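Nous utilisons des cookies pour mesurer l'audience du site. Accepter – Refuser – En savoir plus

Rapport de projet – comparaison de deux pinces à main, Starkari et Sakance

1. Objectif

Comparer deux pinces tenues à la main pour l'enregistrement de gestes de saisie. Critères : confort, suivi du marqueur, perte de données. Budget matériel 400 euros, donc pas de troisième modèle (on voulait la Weldale, trop chère).

2. Protocole

Trois tâches par pince : prendre un gobelet, plier un torchon, ranger des stylos. Durée fixe, 15 minutes par tâche puis pause. Même consigne pour tous, lue à voix haute. En tout 613 essais gardés après tri. Les essais où la pince tombe sont exclus – à discuter, voir section 4.

Séances faites en juillet, dans la grande salle au mur de briques, plusieurs personnes équipées en même temps, unité portée dans le dos. Le marqueur noir et blanc est collé sur le boîtier blanc, côté droit vu depuis la caméra. Attention aux câbles au sol près de la multiprise, chemin à dégager avant de commencer.

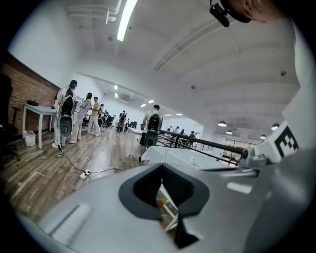
3. Résultats

Starkari : suivi stable, presque pas de décrochage. Poignée un peu large, fatigue au poignet en fin de tache. Fermeture franche, bien pour les stylos.

Sakance : plus légère, préférée pour le torchon. Par contre le marqueur décroche quand la lumière des fenêtres tape dessus. Recalibrage obligatoire après chaque pause, on a perdu du temps la dessus.

4. Limites

Ordre des pinces pas assez mélangé, la Starkari passait souvent en premier. Script de tri repris du projet Tănase, seuils jamais revérifiés. Exclure les chutes avantage sans doute la Sakance, qui glisse plus.

5. Suite

Refaire la tâche stylos stores baissés. Tester un marqueur mat. Nos fichiers bruts sont sur le disque du labo, dossier pinces_v3, le lisez-moi reste à écrire.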